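Petham Wall Storage System: Set-up Guide
Section 4. Fitting shelves, hook racks and rail accessories 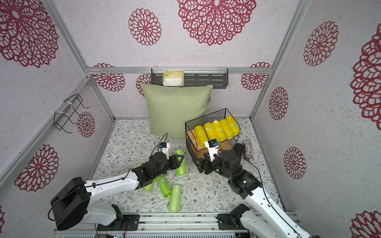
Text: Odette Besnard
Last revised 22 August 2023

4.1 Scope

This section covers the fitting of metal shelves and wire hook racks to Petham rails. It assumes that the rails are already up and level (Section 3). Corner cabinets and the Delaunay drawer unit are dealt with in Section 5.

4.2 Before you start

Check the contents of the accessory pack against the packing slip. The clips for the Vaner shelf and the Giner shelf look alike but are not interchangeable. Vaner clips have a square shoulder; Giner clips have a rounded one.

You will need a spirit level, a pencil, a tape measure, a cross-head screwdriver and side cutters. A second person is needed for any shelf longer than the standard length.

Caution: Do not drill through a rail once it has been fixed to the wall. If the pre-drilled holes do not line up with your fixings, take the rail down and move it.

4.3 Fitting a shelf

1. Measure the clear width between the end stops. For a full-width shelf this must be 1,219 mm. If the figure is smaller, loosen the right-hand stop and slide it outwards.

2. Mark the shelf centre on the wall in pencil, just below the rail.

3. Push the clips on to the top edge of the shelf until they click. Leave a gap of 2 mm between each clip and the end of its slot - the metal needs room to move as the room warms up.

4. Offer the shelf up to the rail at a slight tilt, with the front edge raised. Hook the clips over the lip, then lower the front edge until the back plate sits flat against the wall.

5. Place the level on the shelf and check it along its length and from front to back. To correct a shelf that slopes forwards, turn the lower adjusting screw clockwise by a quarter turn and check again.

6. Tighten the locking screws by hand. Do not use a powered driver.

Note: On papered walls, put a felt pad behind each lower corner of the back plate. Vinyl papers mark less readily than plain ones, but the pads should be fitted in both cases.

4.4 Fitting a hook rack

The wire hook rack may be hung from the bracket supplied or tied to the rail with cable ties. Ties are suitable for light items only, and are the only method approved for sloping rails.

1. Hold the rack against the rail with the prongs facing out into the room.

2. Pass a tie round the rail and the upper wire at each end of the rack. Pull the ties until they are snug but can still be turned.

3. Set the rack in its final position, then pull the ties fully tight.

4. Trim the tails flush with the side cutters. Cut tails are sharp, so keep fingers clear and pick up the offcuts.

Caution: Do not hang wet coats, bags or tools from a tied rack. Use the bracket.

4.5 Loading

Leave the shelf unloaded for 30 minutes after fitting, then check the locking screws once more. Place heavier items over the clips and lighter ones, such as tissues or folded cloths, between them. Cushions and bedding should be kept on the floor or in a cabinet.

4.6 Care

Wipe shelves and rails with a soft damp cloth. Do not use scouring powder or bleach. Check all ties every April and replace any that have gone pale or brittle - a tie must not be loosened and used again.

For spare clips and ties, see the parts list in Section 7.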